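Resting the first team for the cup: sense or surrender?
Seltside Supporters Board > Match Talk
2020-10-11
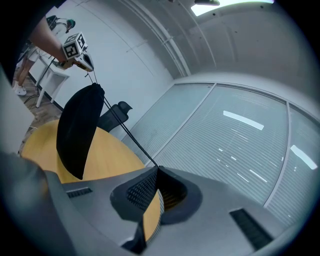

northbank_ned
Rest them. I know how that sounds with Drarkwood at home, a quarterfinal and all that, but we have a league game three days later and our back line is held together with tape. I'd put the kids in, wish them well and bring a book.

cornerflagger wrote:
Ned, you said the same before the Gikomon game and we lost the league match anyway. So we went out of one thing to be terrible in another. At some point a club has to want to win something.

northbank_ned wrote:
We lost that league match to a penalty in the last minute. I don't see how a stronger cup team would have stopped their winger from falling over.

tepidtea
Has anyone asked what Fröhlich wants? He told the local radio the cup was "a lovely competition," and I have heard people talk about their in-laws with more feeling.

cornerflagger wrote:
He'll play Wunderlich up front whatever happens. The man could have one leg and a head cold and he'd still get 100 minutes and extra time.

old_gravel
I'm 100% with cornerflagger on this. I have watched this team since I was 13 and I've been to one final. One. We lost it, it rained, and I'd go again tomorrow. You don't tell your grandchildren about the year you finished sixth with fresh legs.

northbank_ned wrote:
You might if sixth gets you into next season with a budget.

old_gravel wrote:
My grandchildren don't ask about the budget.

halfway_hal
Middle ground, if that's allowed on here. Keep the regular center backs, because the two reserves together scare me more than Drarkwood do. Rest both fullbacks. Give the 18 year old a start in midfield — he was the only one who wanted the ball last time out. Put Wunderlich on the bench and let him glare.

tepidtea wrote:
He glares very well. Some of his best work.

cornerflagger wrote:
So that's six changes, Hal. Middle ground my foot. Six changes is what Finn Fröhlich did at Gikomon and we didn't manage a shot until after the break.

halfway_hal wrote:
I count four, but I take the point about Gikomon. I was there. I had a pie and it was the high spot.

northbank_ned
Fine, a compromise. Full team, and if we're two up by halftime he takes off anyone over thirty.

old_gravel wrote:
When were we last two up by halftime?

northbank_ned wrote:
December, I think. Might have been the December before that.

tepidtea
Anybody got a spare for the east side? My brother has decided he cares.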